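Search posts Search

Elli Turunen
Liltala power play, March. 1/4

2/4 Joltell's tracking has their zone entries at 6 per game, all on the left side. Huttunen carries, Hamdy trails.

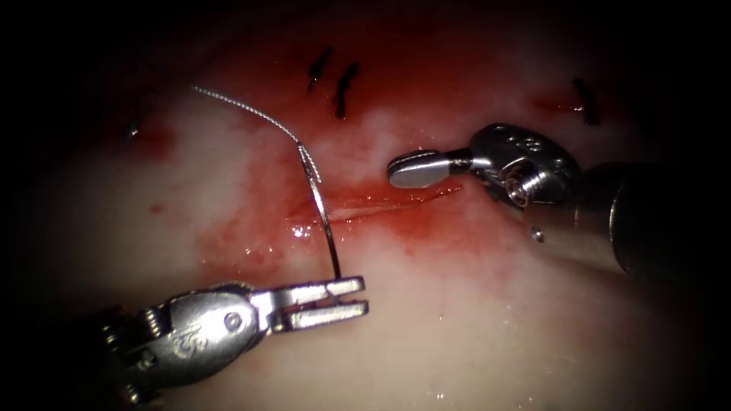
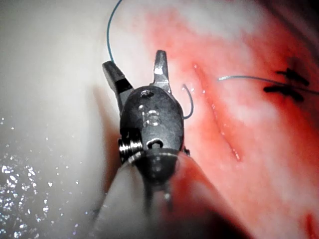 3/4 Andetti plays a passive box and gives up the blue line. Prieto should hold the middle and force the dump-in.

4/4 Faceoffs matter more. Liltala has taken 1,252 this season and loses most of them on the right dot.

Contact | Terms | Back to top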